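Follcombe opens its hand-teaching bench to outside teams and shares the first 1,163 demonstrations

STOSTLOW, October – Follcombe, the small robotics workshop on the east side of Stostlow, is opening its teaching bench to outside groups this month and releasing the full set of demonstrations recorded there since spring. The set holds 1,163 runs of everyday packing-table work, each one shown to the robot by a person, either by moving the arm by hand or by driving it from a second arm across the room.

The release goes by the name Baken, after the bench itself, which has been called that for so long that changing it seemed silly. Anyone may download it, train on it, cut it up or argue with it. The notes kept by the people who did the teaching come along too, typos included.

"We're really happy to get this out the door," said Nattawut Rojanasak, who leads the teaching work at Follcombe. "You spend a whole summer picking up the same small things and setting them down again, and somewhere in there the arm starts doing it in a way you recognize as yours. I wanted other people to have that, and I wanted them to have our bad runs too, so they can see what we were up against."

Of the 1,163 runs, 536 were taught by hand. In these the arm goes slack and the teacher takes hold of it above the wrist and walks it through the job. The rest were driven remotely with Ham, a light, unpowered copy of the arm that sits on its own stand. Move Ham and the working arm moves with it. Ham was built in the workshop over one winter and has been rebuilt twice, mainly at the elbow.

Both ways of teaching have their fans in the building. Hand teaching is quick to learn, and visitors usually get a decent run on the second or third try. It also puts a person's forearm in front of the room camera a good part of the time, which makes those pictures harder to train on. Remote teaching keeps people out of view but asks for more patience. New drivers tend to push Ham too fast on the way down and then stop short, and the robot copies that habit faithfully! The notes mark these runs so that users can keep them or leave them out.
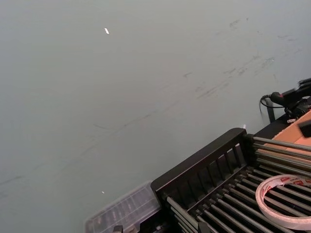 Choosing what goes on the table took longer than anyone at Follcombe expected. The early tasks used blocks and cups, and the robot did well on them, but they had little to do with the kind of bench where an arm like this would earn its keep. Baken moved on to things people in a workshop reach for all day, and to the places they leave them. A roll of double-sided tape lying on a black rack of metal rods is a good test of a teacher's hand: the roll is on top of a row of rounded rods with gaps between them, so fingers that come in low can meet metal before they meet tape. A clear plastic container with a ridged lid asks for something different again, with its outline hard to pick out against whatever is around it. Teachers were told to take whatever approach felt natural, and the set shows a nice spread of them.

The wrist camera was the other big decision. It travels with the arm and sees the work from close up, and the teachers soon learned to think about where it was pointing. Several of them began pausing above an object for a moment before going down. Those pauses were kept in the data. Models trained on the runs that include them did better in the workshop's own trials than models trained on trimmed versions, and the pauses have since become part of the standard lesson for new teachers.

For the trials, the team trained one model on hand-taught runs, one on remote runs and one on everything together. Each was given the same jobs on the same bench over a period of three weeks, for a total of 703 attempts. The mixed model came out ahead on picking up and setting down. The remote-only model was better at sliding an object along a surface, a result the team did not see coming and would like others to check. All three struggled with clear plastic. The full tables are in the release.

"I'd love for somebody to beat our numbers by Christmas," Rojanasak said. "The plastic, especially. I have taught that arm to pick up a clear box more times than I care to say, and it still goes in like it's guessing."

Starting this month, outside teams can book the bench in half-day blocks, mornings from 8:30 or afternoons from 1:00. A block includes the arm, Ham, both cameras and a Follcombe teacher for the first hour. Groups may bring their own objects, provided they fit on the table and weigh no more than a full coffee mug. Runs recorded during a visit belong to the visiting team, who can add them to Baken if they like. So far 122 runs have come in that way from two groups who tried the bench early, and they are included in the total above.

School groups are welcome and will be offered the hand-teaching lesson, which needs no computer experience at all. Students of twelve and up may guide the arm with a teacher beside them.

A second release is planned for spring and will concentrate on two-handed work, with a second Ham now being put together for the purpose. Requests for particular tasks can be sent in with a booking or on their own, and short descriptions are fine.

Bookings, downloads and press visits are handled by the front desk at Follcombe, Stostlow. Reporters who would like to teach the arm themselves should allow an hour and wear short sleeves.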